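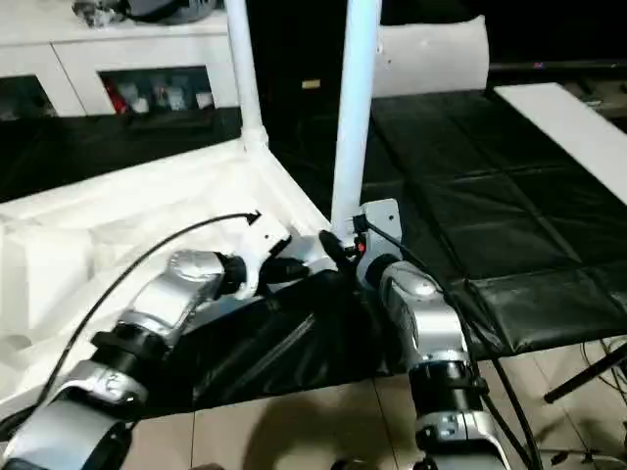
*White pole and metal bracket plate at the frame.*

**Tumcombe Community Garden: minutes of the members' meeting**

Thu 29 May, 7 pm, Hilten Road hall

Present: Aitana Aguirre (chair), Ok-hee Kwon, In-ho Shin, Dong-geon Kwon (minutes). Apologies from Anežka Sokol, who sent a note on the water bill (item 3).

## 1. Last minutes

Agreed, with one fix. The plot given up in April was plot 14, not plot 41. Aitana signed the copy for the binder.

## 2. Plots and waiting list

Two plots have come free on the Stalcombe Road side. Ok-hee will offer them to the next people on the list. If there is no answer in a week she goes on to the next name. In-ho asked if half plots could be offered again. It worked well for the people who took them, but the paths between got very narrow and the wheelbarrow would not go through. Left as full plots for this year.

Three members have not paid. Ok-hee to write once more.

## 3. Water

Anežka's note was read out. The meter reading is 3947 and the bill for the spring quarter is $300, higher than last year. She thinks the tap by the compost bays is being left on a trickle. Dong-geon said the washer on that tap is worn and you have to turn it hard to shut it. He will put a new one in before the weekend.

Hoses: agreed that no hose is to be left running without the plot holder there. In-ho wanted a rule on hours as well. Aitana and Ok-hee were against. Not taken further.

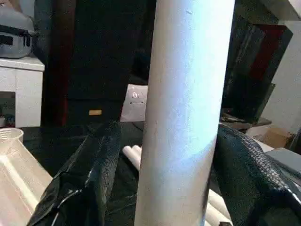
*Light gray tube, standing upright.*

## 4. Compost and wood chips

The tree crew from Won can drop off a load of chips at no charge but cannot say which day. Space has to be kept clear inside the gate. Anyone parking there should move over to the street side.

The middle bay is ready to use. The left bay has had bread and cooked food put in it again. Aitana will reprint the sign in bigger type.

## 5. Open day in July

Plant table, cold drinks and the seed swap as before. Ok-hee has 30 tomato starts to give. Dong-geon will ask the school at Hilten for folding tables; last year we had to carry ours from the church and two came back with bent legs. In-ho does not want music near the Stalcombe Road fence after the complaint. Agreed, music goes by the shed or not at all.

A price for the plant table was not settled. In-ho said $2 a pot, Aitana would like to just put out a jar. To come back at the next meeting.
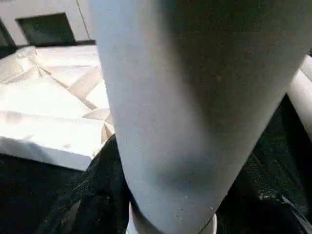

## 6. Other business

- Shed key: the spare is missing. Whoever has it, please hang it back on the hook.
- Bindweed is coming through from behind plots 8 and 9. In-ho to speak to the owner.
- Ok-hee asked for the bench to be moved into the shade. Agreed.

Meeting closed at 8:25 pm.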